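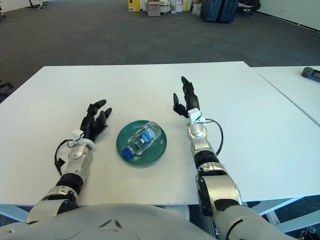
A water bottle on a glass plate, with both of the robot's hands over the table during the open day at Prudanano.

The bottle got the biggest crowd of the day, which I would not have guessed when I walked in. I had driven out to Prudanano in November expecting the walking machines to be the draw, the way they are in all the videos. They do have one that walks, and it walked. People clapped and drifted off. Then they came back to the table room and stood three deep on the gray carpet to watch a pair of black hands deal with a water bottle.

The robot is called Lundell. It has a pale gray torso, silver and black arms, and five fingers on its left hand, and it works at a white table about the height of the one in my kitchen. The bottle goes down on a round green glass plate. Lundell's job is to pick the bottle up and stand it on the table without moving the plate. You and I could do it while talking on the phone. I watched it for most of the morning and my coffee went cold in my hand.

Marijke Peeters leads the hand group, and she ran the table herself, in sneakers, with a voice that was nearly gone by lunch. She told me she picked glass on purpose.

"Everybody starts with a wood block on a black mat," she said. "We did too. It's a fine place to start. But I don't own any wood blocks. I own plates."

A glossy plate throws light back at the cameras, and a clear bottle barely shows up at all except for its cap and label. On top of that, the thing is round and lying on its side, so a clumsy touch sends it rolling for the rim. Squeeze too hard and the plastic buckles. Squeeze too softly and it slides out through the fingers. All of that is packed into a job that takes a person one second!

The first try I saw took 16. The left hand came in slowly with its fingers spread, stopped, seemed to think it over (I know, I know), and moved again. The thumb closed. The bottle rolled a little and a kid next to me sucked in his breath. Then the fingers caught it, up it went, and it landed upright on the table with a small tap. The room made a noise like a home crowd at a high school game.

The second try went badly. The fingertips met the bottle too high, near the cap, and it spun away and knocked against the rim. Peeters let it lie where it stopped and told the robot to go again. I liked her for that. At a lot of these events somebody rushes in to reset things before you can get a good look, and here the misses were part of the show. She even asked us to guess what had gone wrong. A retired machinist in the second row said the wrist was turned too far in, and she checked the numbers on her laptop and told him he was right. He looked ten feet tall.

The learning behind it comes from people. Over the past year the group guided the arms through 1146 pickups by hand, with bottles, cups, jars and one very patient banana. Bogdan Wieczorek did a big share of those. He used to repair accordions, and he talks about fingers the way other engineers talk about software.

"You feel it when the grip is good," he told me. "The hard part is that the robot has to learn it from what I did, and I can't always tell you what I did."

His current project is touch. The fingertips on the newer set of hands, which the group calls Bratu, can sense when an object begins to slip. The hands on Lundell that day were the older kind, so they lean more on sight. Wieczorek had a Bratu finger in a padded case and passed it around the room. It was lighter than I expected, and a little rubbery at the tip. When I pressed on it, a line on his screen jumped, and I pressed it maybe nine more times than I needed to.

After lunch they let visitors choose how the bottle would lie. This was my favorite part. A girl of seven or eight took it very seriously, crouching to get her eyes level with the table, and finally laid it on a slant across the middle of the plate. Lundell got it on the third attempt. She nodded, as if it had passed.

I asked Peeters where all of this is headed, and she was careful with her answer. Next spring a version of the robot goes to Uvley, a small rehab center an hour north, to clear lunch trays in the staff kitchen. Staff only, for now, and with one of her people standing beside it the whole time. She wants to see it handle real plates with real soup on them - "the gross ones," as she put it - before she makes any promises to anyone.

I stayed until they shut the arms down at four. Wieczorek was still at the table then, turning the bottle a few degrees at a time and writing in a notebook. He asked if I had time to watch one more, and I took my coat back off.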